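音で音を消す? ノイズキャンセリングのひみつ

Casorby こども音のページ 文・Junhao Luo
2023年12月19日

みなさんは、電車やバスに乗ったとき、耳をすっぽりおおう大きなヘッドホンをつけている人を見たことがありますか。音楽を聞いている人が多いと思いますが、なかには何も聞かずに、ただスイッチだけを入れて本を読んでいる人もいます。わたしも、じつはよくそうしています。スイッチを入れると、ゴーッという電車の音が、すうっと遠くへ行ってしまうのです。はじめてつけたときは、電車が止まったのかと思って、あわてて窓の外を見てしまいました。外のけしきは、ちゃんと流れていました。

このふしぎな働きのことを「ノイズキャンセリング」といいます。ノイズというのは、じゃまな音、いらない音のこと。キャンセルは、取り消すという意味です。つなげると「いらない音の取り消し」ですね。ちょっと長い名前ですけれど、今日はこのページで何度も出てきますから、読み終わるころにはすらすら言えるようになっていると思います。

耳をふさぐのとは、どうちがうの?

音をへらしたいとき、いちばんかんたんなのは、手で耳をふさぐことです。ためしに、いま両手で耳をぎゅっとふさいでみてください。まわりの音が小さくなりましたね。耳せんも、やわらかいパッドのついたヘッドホンも、これと同じことをしています。音の通り道に、かべを立てているわけです。

ところが、かべには苦手なものがあります。「キーン」「シャカシャカ」というような高い音はよく止めてくれるのに、「ゴーッ」「ブーン」という低い音は、わりあい平気で通りぬけてしまうのです。となりの部屋で音楽をかけてもらうと、よくわかりますよ。歌っている人の言葉は聞き取れないのに、ドンドンという低い音だけがこちらまでひびいてきます。わたしが子どものころ、上の兄が毎ばん音楽をかけていて、わたしの部屋にはそのドンドンばかりが届きました。おかげで、兄がどんな歌を好きだったのか、ずいぶん長いあいだ知らないままでした。

電車の音も、飛行機のエンジンの音も、エアコンの音も、低い音をたくさんふくんでいます。分あつくて重いかべを作れば止められますが、そんなに重たいものを頭にのせて歩くわけにはいきません。そこで、昔の研究者たちが考えたのが、かべのかわりに、もうひとつの音を使うというやり方でした。

音は空気のゆれ

さて、音で音を消すと聞くと、なんだかおかしな気がしませんか。うるさいところに音をたしたら、もっとうるさくなりそうです。わたしも9さいのときに図かんで読んで、これはきっと印刷のまちがいだと思いました。

なぞをとくために、まず音が何でできているのかをお話しします。

たいこをたたくと、皮がぶるぶるふるえます。皮が外へふくらむと、すぐそばの空気が押されて、ぎゅっとこみあいます。皮が引っこむと、こんどは空気がすいて、すかすかになります。こみあったところと、すいたところが順番にできて、それがとなりへ、またとなりへと伝わっていきます。これが音の波です。空気そのものがたいこから耳まで飛んでくるのではなくて、ゆれだけがリレーのバトンのように運ばれてくるんですね。

耳のおくには、こまくといううすいまくがあります。こみあった空気が来ると押され、すいた空気が来ると引っぱられて、こまくもふるえます。そのふるえが耳のもっとおくで信号にかわり、頭まで届いて、わたしたちは「あ、たいこだ」と思うのです。

ゆれが速いと高い音に、ゆっくりだと低い音になります。ゆれの幅が大きいと大きな音に、小さいと小さな音になります。ここはあとでまた使いますから、頭のすみっこに置いておいてください。

山と谷をかさねると

こんどは、おふろを思いうかべてみましょう。お湯の面を指でつつくと、波ができます。もり上がったところが山、へこんだところが谷です。両がわからつつくと、ふたつの波がまん中で出会いますね。

山と山が出会うと、もっと高い山になります。谷と谷なら、もっと深い谷です。では、山と谷が出会ったらどうなるでしょう。もり上がろうとする力と、へこもうとする力が打ち消しあって、そのしゅんかん、そこだけ平らになるのです。

音の波でも同じことが起こります。こみあった空気が山、すいた空気が谷だと考えてください。電車のゴーッという音の山が耳にやってくる、ちょうどそのときに、ヘッドホンが谷を出す。電車の音の谷が来たら、ヘッドホンは山を出す。すると、こまくの前の空気はあまりゆれなくなって、こまくもあまりふるえません。ふるえなければ、聞こえません。たし算でいえば、プラスにマイナスをたして、ゼロに近づけるようなものです。マイナスはまだ習っていないという人は、つなひきで両方のチームが同じ力で引きあって、つながぴたりと止まっているところを思いうかべてみてください。

学校の出前教室でこの話をしたとき、31人のクラスで手をあげてもらったら、ほとんどの人が「そんなの、うそだ」のほうに手をあげました。うたがうのは、とてもいいことです。わたしもうたがっていた子どもでしたから、うれしくなってしまって、そのあとの話が予定よりだいぶ長くなりました(先生、ごめんなさい)。

ヘッドホンの中をのぞいてみよう

では、そんなにうまいぐあいに、ぎゃくの波をどうやって作るのでしょうか。ノイズキャンセリングのヘッドホンの中では、おもに三つの部品が働いています。

ひとつめはマイクです。歌うときに使うマイクと役目は同じですが、ずっと小さくて、米つぶくらいのものもあります。ヘッドホンの外がわについていて、これから耳に入ってくるまわりの音を聞いています。内がわにもマイクをつけて、耳の近くに消しのこした音がないかどうか、たしかめている機種もあります。

ふたつめは、計算をする小さなチップです。マイクから届いた波の形をしらべて、「山のところは谷に、谷のところは山に」と、ひっくりかえした波を考えます。これをものすごい速さで、休まずにくりかえしています。考えているあいだに電車の音のほうが先に耳へ着いてしまったら、もう間にあいませんからね。

みっつめはスピーカーです。音楽を鳴らすあのスピーカーが、ひっくりかえした波もいっしょに鳴らしてくれます。わたしの小さなイヤホンに入っているものは、さしわたしが10ミリです。こんなに小さなまるい部品が、音楽をかなでながら、同時に電車の音を消す仕事もしているのですから、わたしはイヤホンをケースにしまうとき、ときどき「おつかれさま」と言いたくなります。

消しやすい音、消しにくい音

ノイズキャンセリングにも、得意なものと苦手なものがあります。

得意なのは、低くて、ずっと同じように続く音です。飛行機のエンジン、電車の走る音、扇風機やエアコンの音などですね。低い音は波の山と谷がゆったりしているので、ぎゃくの波をかさねるときに、タイミングが少しずれても、だいたいうまく打ち消せます。それに、ずっと続く音なら、次にどんな波が来るのか見当をつけやすいのです。

苦手なのは、高い音や、とつぜん鳴る音です。高い音は山と谷がとても細かくならんでいて、ほんのちょっとずれただけで、山に山をかさねてしまうことがあります。お皿のわれる音や、犬の「ワン!」も、いつ来るかわからないうえに、あっというまに終わってしまいますから、なかなかむずかしい相手です。

人の声はどうかというと、少し小さくはなりますが、けっこうのこります。ですから、ヘッドホンをつけていても、おうちの人に「ごはんですよ」とよばれた声は聞こえていることが多いのです。聞こえなかったことにするのは、ちょっとむりがあるかもしれませんね。

もっとも、先ほどのかべの話を思い出してください。高い音を止めるのは、かべの得意わざでした。ですから、多くのヘッドホンでは、高い音はやわらかいパッドにまかせて、低い音はぎゃくの波で消すというように、ふたりで仕事を分けあっています。パッドがすきまなく耳にあたっていないと、せっかくの働きが弱くなってしまいますから、つけるときは、かみの毛やめがねがじゃまをしていないか、そっとたしかめてみましょう。

耳がつーんとする人もいます

スイッチを入れたとたんに、耳がつーんとして、エレベーターで高いところへのぼったときみたいだ、という人がいます。どうしてそう感じるのかは人によってちがうようですが、急に低い音だけがなくなって、頭がびっくりするのではないか、といわれています。わたしの仲間のShaohua Wanさんもこのつーんが苦手で、働きの強さを「弱」にして使っています。強さをえらべる機種なら、弱いほうから試してみるといいですよ。いやな感じがしたら、がまんしないで外してください。

使ってはいけないところ

ここは、おうちの人といっしょに読んでもらえるとうれしいです。

まわりの音が小さくなるのは気もちのいいものですが、車の音や自転車のベルまで聞こえにくくなってしまいます。道を歩くとき、自転車に乗るとき、ふみきりの近くにいるときは、ヘッドホンもイヤホンも外しましょう。外の音をマイクで取りこんで聞かせてくれる「外音取りこみ」という働きもありますけれど、それでも、なにもつけていない耳のほうが、どちらから音が来たのかよくわかります。

それからもうひとつ、音の大きさのことです。うるさい場所で音楽を聞くと、まわりの音に負けないように、つい音量を上げてしまいますね。大きな音を長いあいだ聞いていると、耳のおくにある音を感じるところがいたんで、もとにもどらなくなることがあります。まわりが静かになれば、小さな音量でもじゅうぶんに聞こえますから、ノイズキャンセリングは、じょうずに使えば耳を守る手だすけにもなります。ただし、スイッチを入れたのに音量が大きいままでは、なんにもなりません。入れたら、音量を下げる。セットでおぼえてくださいね。ときどき外して、耳をお休みさせることもわすれずに。

おうちでできる、音の観察

ヘッドホンがなくても、音の観察はできます。夜、ねる前に、ふとんの中でじっと耳をすませてみてください。れいぞうこのブーン、遠くの車のサーッ、時計のチクタク。静かだと思っていた部屋にも、いろいろな音があるはずです。見つけた音をノートに書いて、「低くて続く音」と「高い音や急な音」に分けてみましょう。低くて続く音のほうに書いたものが、ノイズキャンセリングの得意な相手です。去年の3月におたよりをぼしゅうしたときは、48をこえる音を書いて送ってくれた人がいました。その中に「おじいちゃんのいびき」というのがあって、さあ、これは低くて続く音なのか、急な音なのか、わたしたちは昼休みのあいだじゅう話しあったのですが、まだ答えが出ていません。

みなさんが見つけた音も、よかったら教えてください。この下のおたよりコーナーに、おうちの人といっしょに書きこめます。

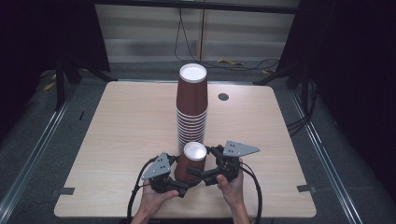
Yaqin Xiao:むすめと二人で読みました。さっそくおふろで波を作ってみたのですが、山と谷を出会わせるのがむずかしくて、二人とものぼせそうになりました。むすめからの質問です。「だれかが歌っているときに、ぎゃくの波を出したら、その人の歌は部屋のどこにいても聞こえなくなりますか」。わたしは、ヘッドホンは耳のすぐそばだからうまくいくので、広い部屋だと場所によって波のずれ方がかわってしまうのでは、と答えたのですが、あっているでしょうか。次の回で教えていただけるとうれしいです。それと、音の観察では、かんき扇の音がいちばん長く続いていました。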